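Chapter 5
Surfaces and Soil: How Things Get Dirty and How They Come Clean

By the end of this chapter you should be able to name the main kinds of household soil, explain why a surface holds on to it, and choose a cleaning method that removes the soil without harming what is underneath.

Felista Mfaume ran the housekeeping department of a small hotel in Flirnwood for 13 years. When she trained new staff, she started them at a table with a bowl of plain water and two cloths. They were to clean the table, let it dry, and then look at it from the side with the light behind it. Most of them found streaks. Some found that they had moved the dirt from the middle of the table to the edge.

Her point was that a surface can look clean from above and still carry a film. This chapter begins with that film.

5.1 What Soil Is

In cleaning work, soil means any material that is on a surface and is not wanted there. The word covers dust, skin oil, food, ink, soap residue and the minerals left by hard water. A substance can be useful in one place and soil in another. Butter on bread is food — butter on a door handle is soil.

Loose soil rests on a surface and is held only weakly. Dust and crumbs belong to this group. Bound soil sticks, either because it is oily or because it dried in place. Dried syrup is bound soil, and so is the gray ring in a bathtub.

Many everyday surfaces carry both kinds at once. The oil from fingertips is bound soil, and dust settles into it. Wiping with a dry cloth takes away some of the dust and spreads the oil thinner, leaving a smear that shows most clearly on dark, shiny materials.

5.2 Smooth and Textured Surfaces

A smooth surface gives soil few places to hide. Glass, glazed tile and polished metal are easy to clean, but they show every mark. A textured surface traps soil between its threads or in its pores. It may look clean for a long time while holding a good deal of dirt.

The same texture that makes a fabric hard to clean makes it a good cleaning tool. The loops and ridges of a knitted cloth lift particles and hold them until the cloth is washed.

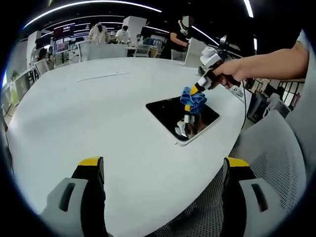
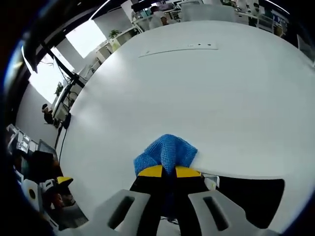

Glossy and textured surfaces: a tablet screen and a blue knitted cloth.

5.3 The Four Factors

Cleaning depends on time, heat, chemical action and rubbing. If one is reduced, another usually has to be increased. A greasy pan can be scrubbed hard in cold water or left to soak in hot water with detergent. Both methods work, and the second takes less effort.

Delicate surfaces limit the choice. A coated screen should not be scrubbed or soaked, so the cleaner relies on a soft, slightly damp cloth and a little patience.

Key terms

soil
film
loose soil
bound soil
residue

Before You Read On

Choose a table or counter at home. Look at it from above, then from the side with a lamp behind it. Write down what you notice each time, and keep your notes for the activity at the end of Section 5.3.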